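About Tidow

Tidow is a textile care and testing company. We set washing and drying procedures for hotels, clinics and care homes, and check that linen still meets its specification after repeated use.

Our main site at Rusum has two laboratories and a conditioning room. Samples are weighed, washed, dried and measured for shrinkage, colour loss and tensile strength. A standard programme runs to 800 cycles – the extended one to 1000. Results are issued as a written report with the raw readings attached.

Olix, our records system, stores the history of each batch from first wash to withdrawal. Clients can search by fabric, supplier or test number. Data is backed up every night and kept after a contract ends.

The Thambiah site handles repairs, re-hemming and small orders. Its opening hours change each October.
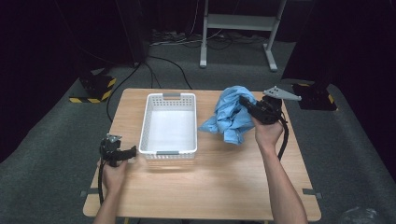
One reader of our last annual report wrote that the shrinkage tables were clear but that drying temperatures should be listed beside them – they now are, from batch 812 onwards.

Enquiries about testing go to the Rusum office. Please give the fabric weight and fibre content.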